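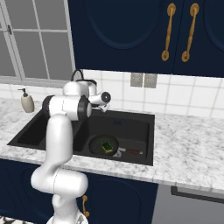
Schwarze Spüle, heller Marmor.

12. Oktober 2019
Von Hiba Sayegh

Seit drei Tagen bekomme ich Nachrichten wegen Cadi Gronow, und ich habe versprochen, dass ich etwas dazu schreibe. Also gut. Ja, sie hat sich von ihrem Verlobten getrennt. Ja, sie hat es selbst bestätigt, mit einem sehr kurzen Text auf ihrer Seite, und nein, ich weiß nicht mehr als ihr.

Für alle, die sie noch nicht kennen: Cadi war die Jüngste in der Serie »Botaven«, die mit den roten Haaren, die in der zweiten Staffel das Hotel erbt. Ich habe damals mit dieser Serie Deutsch gelernt, mit Untertiteln, jeden Abend eine Folge, und deswegen bin ich bei ihr nicht ganz neutral. Das gebe ich zu.

Die Verlobung war im Januar. Es gab dieses Foto am Hafen mit dem Ring, und unter dem Foto standen nach einer Stunde 2382 Kommentare. Ich habe mir die Zahl gemerkt, weil ich sie in meinem Beitrag damals genannt habe. Unter der Nachricht von der Trennung hat sie die Kommentare ausgeschaltet. Das finde ich richtig.

Ihr Text war, wenn ich ihn übersetze, ungefähr so: Lloyd und ich gehen ab jetzt getrennte Wege, wir bleiben Freunde, bitte lasst unsere Familien in Ruhe. Mehr steht dort nicht. Trotzdem habe ich schon über 100 Theorien gelesen. Die meisten sagen, dass Rocío Villalobos schuld ist, mit der er im Sommer den Film »Lendora« gedreht hat. Der Beweis soll ein Video sein, in dem beide nebeneinander aus einem Auto steigen. Sie haben zusammen gearbeitet – natürlich steigen sie manchmal aus demselben Auto.

Interessanter finde ich das, was Morfudd Price in ihrem Podcast gesagt hat. Sie hat mit Cadi in »Botaven« gespielt und die beiden sind bis heute befreundet. Morfudd hat gar nicht über ihn gesprochen. Sie hat nur erzählt, dass Cadi wieder singt und dass sie im Studio von Beca Probert war. Wer die alten Platten von Beca kennt, der weiß, dass dort keine fröhlichen Lieder entstehen. Vielleicht kommt also ein Album. Ich würde es sofort kaufen.

Noch eine Sache wegen der Parfümwerbung für Ostari, weil mich zwei Leserinnen gefragt haben. Die Werbung mit beiden als Paar läuft im Moment noch, gestern habe ich sie im Kino gesehen. Ob sie jetzt neu gedreht wird, weiß ich nicht. Die Flasche kostet 62 Euro und riecht für meine Nase nach Pfirsich und ein bisschen nach Seife.

Bitte schreibt mir unter diesem Beitrag keine Beleidigungen über Rocío. Ich lösche sie alle, das habe ich beim letzten Mal auch gemacht, und es hat mich den halben Abend gekostet.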